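My Media Studies Project: The Fixer in Wondalach

For my term project I picked a character hardly anyone writes about, the fixer in the spy serial Wondalach. He's the guy in the gray coat who works for the Droltimico bank and turns up whenever a deal needs to go away quietly. He has 3 scenes in the whole first season (I checked twice!) and I still think he's the best thing in it.

My question was pretty simple: how does a villain with so little screen time stick in your head? I watched every episode, then went back with a notebook and wrote down each time another character talks about him or looks scared of him. That came to 133 notes, which my roommate thought was nuts.

Most of those notes are other people doing the work for him. The ambassador won't sit down until he knows where the fixer is. The pilot at Sowah airfield turns down a ton of money once she hears who's paying. By the time he walks in and asks for a glass of water, you're already nervous, and he hasn't done a thing yet.

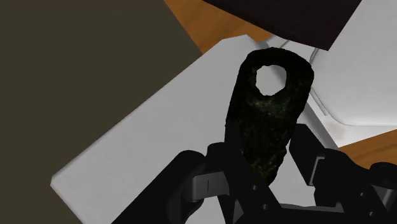 The second part of my project was the video game, Dristska, which picks up right after the finale. I played it for 30 hours over March and ran into him way more often than I expected. He gets a boat chase, a fistfight and a long speech about loyalty, and I have to say the speech kind of ruined him for me. On the show he never explains himself. In the game he won't shut up! I did like the train level, though, where you only hear his voice over the radio.

I also wanted to compare the scripts, but the game's isn't published anywhere, so I typed up his lines myself while I played. He has more than 1000 words in the boat chase chapter alone. My teacher suggested counting his lines in the show the same way, and I ran out of time before I got to the airfield episode, so that table is only half filled in. If I keep going with this next term, I'd start there, and I'd want to look at the ambassador too.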